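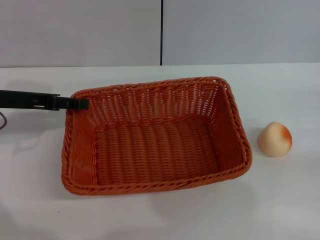
Reading time: 5 min

News > Products > Tableware and storage

Woven tray basket moves to synthetic strip at Skornville works

The Skornville works has changed the material of its rectangular tray basket from natural cane to synthetic rattan strip. The change took effect in February and covers the orange version first. Other colors will follow when the remaining cane stock has been used up.

The basket is sold under the Alva name, mostly to hotels, canteens and bakery counters, where it holds fruit, bread rolls or wrapped goods. The outline is the same as before. The sides flare slightly from base to rim, the corners are rounded, and both long edges are finished with a braid. The works describes the new version as a direct replacement, and existing shelf inserts and price holders made for the cane basket continue to fit.

Revathi Hegde, who runs product development at Skornville, said the main reason for the switch was cleaning. Cane takes up water when it is washed. In kitchens where baskets are rinsed every evening, the older version darkened at the base and the strips began to lift at the corners.

"The frame was fine. The weave was what came back to us," Hegde said. "A customer would return a basket with the bottom gone gray and the rest of it still good."

The replacement strip is flat and colored through its full thickness, so that a scratch does not expose a different shade. The orange was matched to the dyed cane under daylight lamps. Hegde said the match took 3 attempts. The first two samples looked correct on the spool and too yellow once woven, as a close weave puts a shadow in every crease and changes how the color reads.

Construction

The weave pattern differs by area. Most of the body is a tight over-under weave. The floor is the densest part, with parallel ribs crossed by horizontal strands, and gives a grid of small raised points. Fruit rests on the points and air can pass underneath it. A soft fruit such as a ripe peach marks less easily on this surface than on a flat tray, according to the works, although no figures have been published.

Below the back rim the weave opens up. Vertical strips are set apart, leaving a row of narrow slits. The openwork was kept from the cane design. It reduces weight a little and lets crumbs be shaken out of the upper wall, where they used to collect under the braid.

The front braid is thick and stands out from the body. This is the edge most often grabbed when the basket is pulled forward on a counter. On the cane basket the braid was closed with a glued end, which was the second most common cause of returns. On the new one the end is tucked back through the weave and heat set. Hegde said the joint can be found by touch on the underside of the rim and is otherwise hard to locate.

Weaving is still done by hand over a form. The synthetic strip is stiffer than soaked cane and does not shrink after weaving, so the tension has to be right at the first pass. Anitha Kurup, the weaving supervisor, said the corners needed the most retraining.

"With cane you could leave it a bit slack and it pulled itself in overnight," Kurup said. "Now the slack stays where you left it. People had to unlearn that."

Seven weavers are trained on the new material. Output in the first weeks was below that of the cane line and has since recovered, Kurup said. The soaking tanks have been drained and the floor area will be used for finishing and packing.

Care

The care leaflet has been rewritten. The basket can be washed with warm water and dish soap and should be drained upside down. A soft brush is recommended for the floor grid. The leaflet advises against dishwashers with a heated drying cycle, which may loosen the set ends of the braid. Bleach is not recommended for the orange version. The basket should not be placed on a hot surface or under a heat lamp.

For direct contact with unwrapped bread, the works continues to advise a paper or cloth liner. Whole fruit that will be washed or peeled can be placed directly on the weave.

Availability

The first batch is 3000 baskets. Part of it has gone to the distributor Rirkunen, which supplies canteen and catering customers. Orders of up to 300 pieces ship from stock. Larger orders are woven to schedule, and customers who need all pieces from the same color lot should say so when ordering. Small shade differences between lots are possible and are not treated as a defect.

Retail sales are handled by Plumov, which lists the basket singly. Plumov will sell its remaining cane baskets alongside the new ones and label the two separately. The item code for the synthetic version ends in S. Customers reordering with the old code will receive cane until it runs out, after which the order is held and the customer contacted.

Repairs to cane baskets continue at Skornville for the present. Rim repairs are done in cane only. The works does not mix the two materials in one basket, as they move differently in damp rooms and the repair tends to open again along the join.

A smaller square version in the same strip is being tried. Hegde said the shorter sides make the corner turns tighter, and the current strip width may be too great for them. A narrower strip has been ordered for testing, and the works has not set a date for the square basket.

Contact | Copyright | Back to top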